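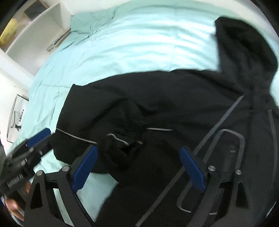 A black jacket with a hood, laid out on the bed.

Water from the old Lonside workings: results of the first year of sampling

11 August 2019

The monitoring of the streams below the former Lonside coal workings has now finished its first full year. In this item we give the main results for readers in Brinbridge and Drovville, and we explain what will change in the second year.

The Lonside workings were closed in stages, and the pumps were stopped at the end. Since then the groundwater has been rising through the old galleries. It leaves the ground at two known points: the Tillman adit, which is a nearly horizontal drainage tunnel on the east side of the hill, and a smaller seep beside the road to Drovville. The water from the adit runs through an open ditch and joins the Brinbridge stream above the footbridge.

During the year we collected 44 water samples at four stations. Station 1 is above the mine area and serves as the reference. Station 2 is at the mouth of the adit, Station 3 is in the stream just below the ditch, and Station 4 is near the Drovville road bridge. At each visit we measured temperature, acidity and electrical conductivity on the spot. The bottles for iron, manganese and sulfate were filtered in the field and went to the laboratory on the same day.

The conductivity at the adit was always above 1,000 microsiemens per centimeter. The highest value, 3,054, was measured in January, after a long dry period with hard frost. We had expected the highest values in late summer, when the stream is low, so this result was a surprise for us. One possible explanation is that less clean water enters the upper galleries when the soil is frozen. A second winter of data is needed before we can say more.

Acidity is a smaller problem than was feared. The rock around the Lonside seams contains enough carbonate to neutralize most of the acid, and the water at the adit is close to neutral. Iron is a different matter. It is dissolved when the water comes out, and then it reacts with the air and settles on the bed of the ditch as an orange mud. This mud covers the gravel, and we found very few insect larvae at Station 3 – in the spring count there were mayflies only at Station 1 and Station 4.

Many readers have asked about private wells. The wells were not part of this program, and the stream results cannot be used to judge them. Owners who would like a test can leave a note at the Brinbridge library desk, with the address and the depth of the well if it is known.

In the second year we will keep all the stations and add a flow gauge at the Tillman adit. Without the flow we know only the concentration of iron, and we cannot calculate how many kilograms reach the stream. The gauge is a simple steel plate with a V-shaped notch. Please do not put stones or branches in front of it, as even a small blockage will change the reading.

The full table of results can be read at the library in Brinbridge and at the town office in Drovville.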